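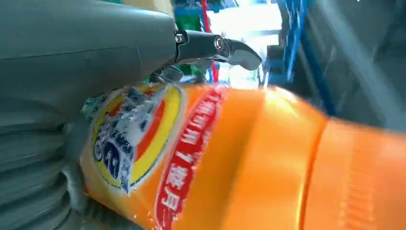 7 min read

Setting Up a Robot Hand to Pick Up Big Bottles

Posted 11th June

These are the steps I used on the arm at the Etham shared workshop. The arm has a ribbed sleeve, a Gedano finger hand on the end, and a small camera at the wrist. The motion software is Limov. If you have a different hand or controller the menu names will change, but the order of the work should stay the same.

I'm assuming the arm is already bolted down, homed, and able to move to a saved position. If it isn't, do that first. You also need an emergency stop within reach of whoever is standing at the bench.

What you need

A kitchen scale
A flat mat for the work surface
A hex key set that fits the finger screws
Threadlocker, the removable kind
Empty bottles and full bottles in the same shape
One soft package, such as a bag of rice
Masking tape and a marker

Step 1: Check the finger screws

Power the hand down and go over every screw on the fingers. The ones near the knuckles work loose first on ours. A loose knuckle feels fine when you push the finger by hand and then shifts sideways under load, and you can lose an evening tuning software to fix it.

Take each screw out one at a time, put a small drop of threadlocker on it, and put it back snug. Don't lean on the hex key. Wipe off anything that squeezes out, and let it cure for as long as the packet says before you power up.

While the hand is off, look at how the cable runs. Open and close each finger with your own fingers and watch the cable at both ends of the travel. It should never go tight, and it shouldn't be able to get between a finger and the thing being held. I leave a bit of slack at the wrist and hold it with a hook-and-loop strap -- zip ties are too stiff there.

Step 2: Weigh everything

Weigh each test object and write the weight on a piece of tape stuck to it. Our heaviest full bottle is 2050 g. The lightest thing on the bench is 200 g, and I start every new setting with that one.

Compare your heaviest object with the payload in the manual for your arm, and remember to add the weight of the hand and the camera bracket. People forget the bracket. If the total is close to the limit, pour some out of the bottle and stay well under it.

A part-full bottle is harder than a full one. The liquid runs to one end when the wrist tilts and the balance point goes with it. Leave those until everything else works.

Step 3: Set the closing force

In Limov, open the hand page and set the force limit as low as it will go. Close the hand on the lightest object, lift it a small amount, and hold for 2 seconds. If it slips, go up one notch and try again. Write down the first setting that holds, then move on to the next weight.

Do rigid bottles first and bags last. A hard bottle pushes back right away, so the fingers stop where you expect. A soft package gives, and the fingers keep going 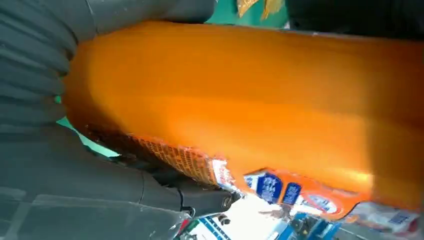 until the contents bunch up enough to resist. On soft packages I cap the travel as well as the force. Close the hand by jogging it until the package stops shifting, note the finger positions, and save those as the stop point. The force limit stays on as a backup.

Glossy plastic needs a higher setting than cardboard at the same weight. We tried thin rubber pads on the fingertips, cut from a 2 mm sheet from Hiebert. They helped with the shiny bottles, but the corners peeled. If you try it, round the corners before you glue.

Step 4: Teach the approach

Save three positions for each object: one well clear of it, one close with the hand open, and one at the grip. Run between the first two until you are bored with it before you add the third. Keep the speed at the lowest setting for all of this. 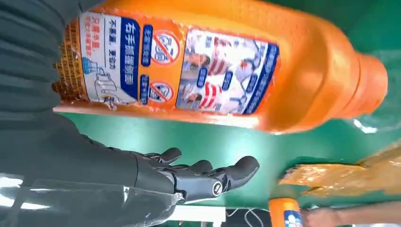
The close position is the one worth spending time on. You want the hand open and lined up with the part of the object you mean to hold, with enough room that a small error won't knock it over. With a large bottle lying on its side, cap to the right, I bring the open hand in just below the body and check that the fingers have a clear path before going further. Watch what is on the mat as well. A crumpled wrapper off to one side doesn't matter until a long finger catches it on the way in. And agree on one rule with whoever is helping: no motion command while anyone is reaching onto the bench, even for a different bottle. We say "hands" out loud and wait for an answer.

Step 5: Lift and turn

Lift straight up first. Stop, and look for any slow rotation in the grip. If the bottle is turning, you are holding it too far from its balance point. Put it down, move the grip toward the heavy end, and save the new position over the old one. Raising the force can hide this for a while, but it comes back as soon as the wrist rolls.

Once the straight lift is steady, add a small wrist roll and then a swing to the side. Raise the speed one notch at a time. Go back to the lightest object after each change in speed and work up again. It's slow going, and I still do it.

Labels are a nuisance. A loose or wrinkled label slides over the plastic and takes the grip with it. Hold the bottle on bare plastic if the shape allows, or press the label flat with tape before a long session.

Step 6: Park the arm

Give the arm a parked position away from the bench and make it the last step of every program. Mine has the wrist rolled over and the fingers curled so they don't snag a passing sleeve. Check it against shelves, posts, and anything else that could be moved into the way between sessions. I had to redo ours in January after the storage was shifted.

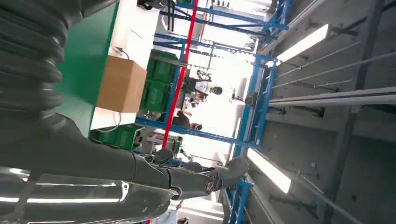 Curled hand, blue racking and green crates behind.

Before you shut down, export the hand settings and the saved positions to a file with the date in the name. Limov overwrites the last session without asking. Then power off the hand, power off the arm, and go over the knuckle screws once more with the hex key.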